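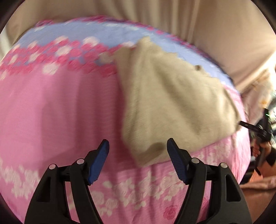

Do we have to pick a side on the fee vote before the fork window shuts? Only if we want our node's signal counted – doing nothing leaves us on the old rules and the wallet carries on as before.

Posted Tuesday, by the minutes secretary, Emthorpe Coin Users' Group

Minutes of the February meeting

Start 7.10pm, upstairs room. Quorum met. Apologies read out, not repeated here. Last month's minutes agreed with one fix: item 4 should say "testnet", not "mainnet". Quite a big difference, sorry.

1. Matters arising

Seed phrase evening went ahead. Good turnout, will repeat in spring. Two people still keeping their words in a phone note, have been spoken to.

Spare hardware wallet still not returned to the cupboard. Whoever has it please bring it next time, no questions. PIN has been wiped in any case so it's no use without the words.

Website: the old donation address is still showing on the links page. Anything sent there does arrive, but it's the old format and costs more to spend. Action: web editor to swap it. This was also the action last month.

2. Seratar fee vote

Main item, took most of the evening.

Background for those not there. Seratar currently burns half of every transaction fee and gives the other half to whoever makes the block. Proposal is to stop the burn and send that half to a development fund, paid out by a vote of node operators. Nodes signal for or against. If enough signal for, the change locks in at the end of the window and anyone who hasn't upgraded is left on the other chain, if there is one.

Points made in favour:

Developers have been working for nothing or near it. The wallet library has had one proper release in the past year. Somebody has to pay for audits. The burn sounded nice at launch but fees are so low that it hardly touches supply. Smaller coins which didn't sort out funding have mostly gone quiet.

Points made against:

A fund is a pot and pots get fought over. Voting by node operators means voting by whoever can afford lots of nodes – no real limit on one person running 131 of them. Burn was in the original paper and people bought in on that basis. Once the split is open to change it'll be changed again. One member felt strongly that this was a tax and said so several times, minuted at request.

Long back and forth on whether a "node" in the vote means a machine or a stake. Read the proposal out loud. It means a node with at least 1000 SER locked for the whole window. So not a machine as such. That calmed the first half of the objection down a bit and made the second half worse, as it's plainly whoever has the most coins.

Question on whether locked coins can be got at in an emergency. No. Locked is locked until the window closes, and the unlock has to be asked for, it doesn't happen by itself.

Question on what exchanges will do. Dawber has put up a notice saying it'll pause Seratar deposits and withdrawals near the end of the window and then follow whichever chain has more work behind it. Finberg hasn't said anything. Members with coins on Finberg advised to take them off to their own wallet in good time. Not formal advice, the group doesn't give formal advice, see the rules.

Replay protection: the proposal says it's included. Someone had read the code and thought it only works one way, ie a payment made on the new chain can't be copied to the old one but a payment on the old one could be copied to the new. Nobody else had read it that closely. Agreed this matters more than the politics for ordinary users. Action: technical lead to ask on the developers' list and post the reply to the group, whatever it is.

Moved that the group node signals in favour. Seconded. Discussion. Amendment that we don't signal till the replay question is answered. Amendment carried. Motion as amended then carried, 7 against, the rest for. Those against asked for it to be noted that the group node was bought out of everyone's subs. Noted.

Members' own nodes are their own business. Please stop messaging people about it late at night.

3. Group node

Up since last meeting apart from one evening when the disk filled. Log files again. Log rotation now switched on, should of been done at the start.

Node is one version behind. The newer version carries the signalling code but doesn't signal unless told to in the config file, so upgrading doesn't commit us to anything. Agreed to upgrade now and leave the flag off. Back up the wallet file first – and check that the backup opens.

Some chat about moving to a rented server. Home broadband where it sits now is fine most of the time. Against a rented one: monthly cost, and somebody else's machine holding a wallet with the group's locked coins. Left as is. Look again in summer.

4. Money

Group holds 3574 SER, of which the locked amount is on the node and the rest in the shared wallet. Shared wallet needs two signatures out of three. Tested, works. One of the three signers is moving away and wants to hand over. Needs a new wallet setting up and the coins moved, as a signer can't just be swapped on the old one. Do it well before the window closes or leave it till after, don't do it in the middle. Agreed before.

Room hire paid up. Asked again if the venue will take coin. It won't.

Subs stay the same. Can be paid in pounds or SER at the rate on the night. A rate from the week before isn't the rate on the night.

5. Café and shop takers

Two shops in Emthorpe still taking Seratar, the bike shop and the record stall. The record stall says it gets used now and then, nearly always by us. Bike shop wants to know if it needs to do anything for the fork. It uses the Dawber till app, so the answer depends on Dawber. Suggested it simply switches coin payments off for the last couple of days and puts a note on the counter. Action: somebody to go in and explain in person, not by email, the last email was four pages.

Idea of getting a third shop signed up before the vote. General feeling was leave it until things settle. Asking a new shop to start taking a coin that might be two coins by Easter isn't a great pitch.

6. Scam messages

A few members got a message claiming to be from "Seratar Support", offering to "pre-split" coins ahead of the fork. There's no such thing as a pre-split. The link goes to a page asking for your seed words. Don't type them in anywhere. If there is a split you'll have coins on both chains without doing anything, so long as you hold your own keys.

One member had got as far as the page and stopped. Advised to move the coins to a fresh wallet anyway. Warning to go out on the mailing list, short, plain text, no links in it at all.

7. AOB

Request for a beginners' slot at the start of meetings. Half an hour, 6.30pm. Liked. Trial next month, first subject is what a fee is and who gets it, given the above.

Request that discussions on the chat keep to one thread. The fee vote is currently in five of them and people are replying to things said in a diferent one. Chat admin to merge where possible.

Projector lead is missing.

Closed 9.35pm. Several stayed on to carry on with item 2.

Actions

Web editor – donation address. Really this time.
Technical lead – replay question to the developers' list, post reply.
Node keeper – back up, upgrade, signal flag off until told.
Signers – new shared wallet, move coins, test with a small amount first.
Anyone free – bike shop visit.
Secretary – scam warning to list, plus ask venue about 6.30 start.

Next meeting same room, Tuesday, beginners from 6.30pm, main meeting 7pm. Replay reply to be item 1 if it's come by then.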